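4. Setting up the Renitgate kit for fruit handling

We reviewed Renitgate, a two-arm task kit sold by Skovia, over 48 sessions in our own lab. The package we received on June 25, 2018 included the task software, the operator guide and a printed set of table plans. We chose soft and oddly shaped produce for this part of the review, and it was great fun to work with.
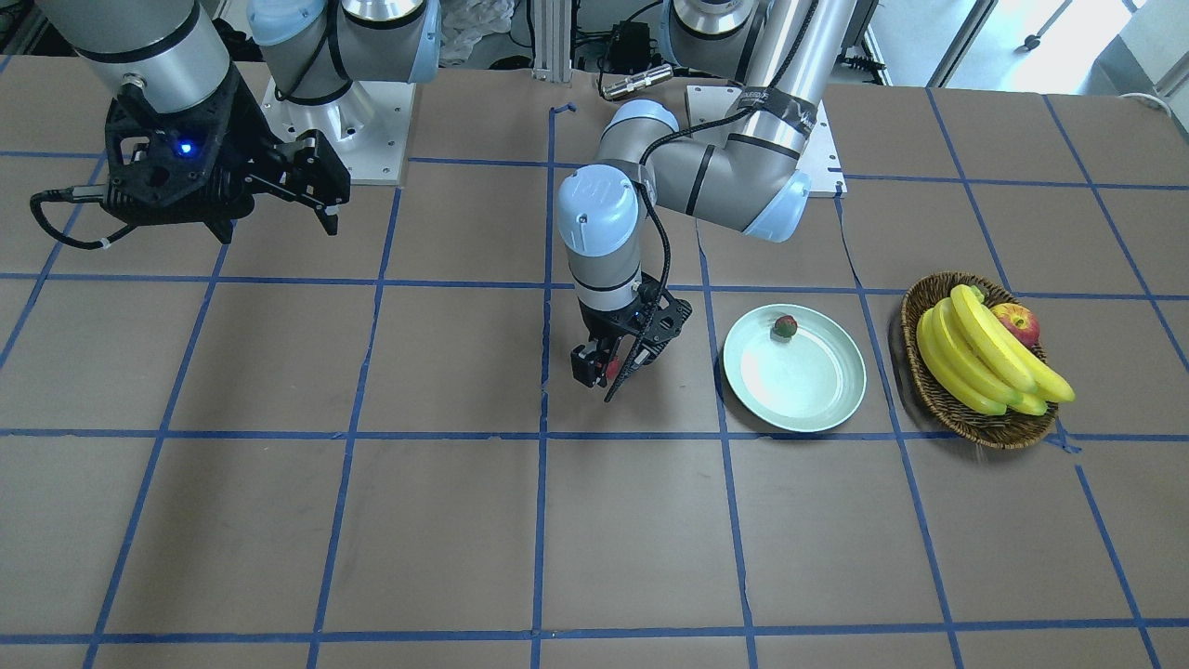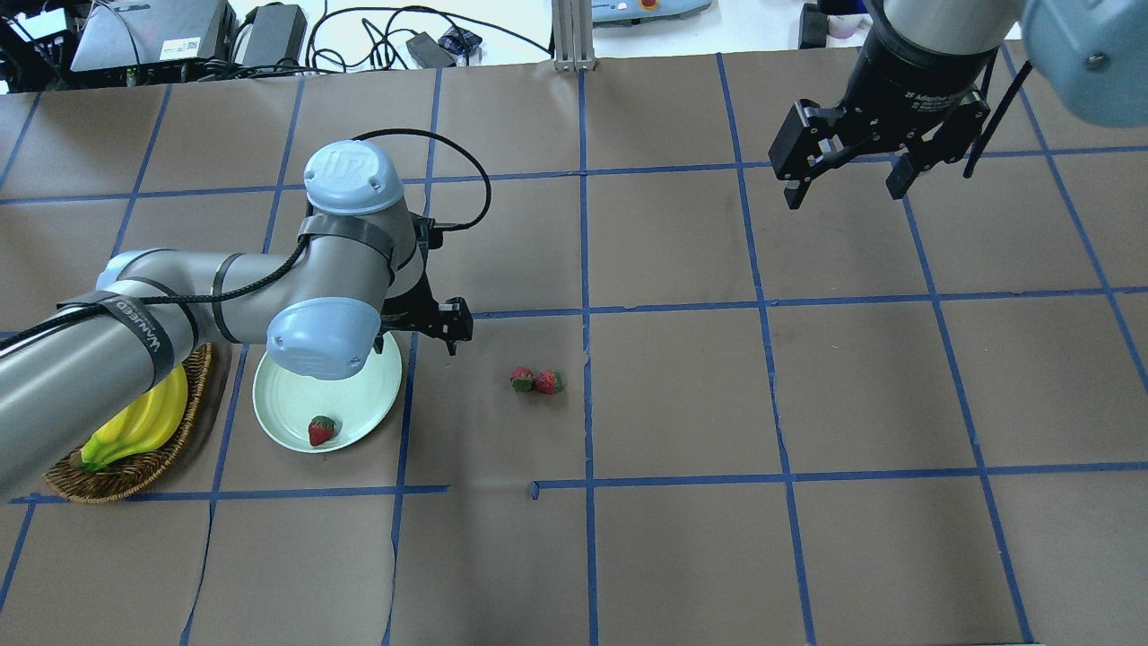 Figure 3. Two-arm workspace with the taped grid, a plate, a basket and fruit.

The grid comes straight from the table plans and is one of our favorite parts of the kit. An operator calls up a cell by its row and column, and the planner works out which arm can get there with the least travel. Tape on paper is cheap and quick to redo, so Rianne Vandenberghe was able to try 9 layouts before lunch on the first day. We had feared a long calibration for each one. The guide asks only for four corner points per arm, and the software takes care of the rest!

Grip force deserves a closer look. The default profile suited firm fruit very well but was too strong for ripe berries, and we lowered it by hand in the settings file (Section 5.2 lists the values). Skovia tells us that a soft-produce profile is planned for July. We would love to see it, as the rest of the force control is smooth and easy to tune.

We logged 1,985 grasps in all, and the first 500 were used only to train our operators, Siebe Kramer and Cor Bakker. Neither had run a two-arm system before. Both were planning their own handovers from one arm to the other by the end of that block, and their notes on the menus are given in Appendix B.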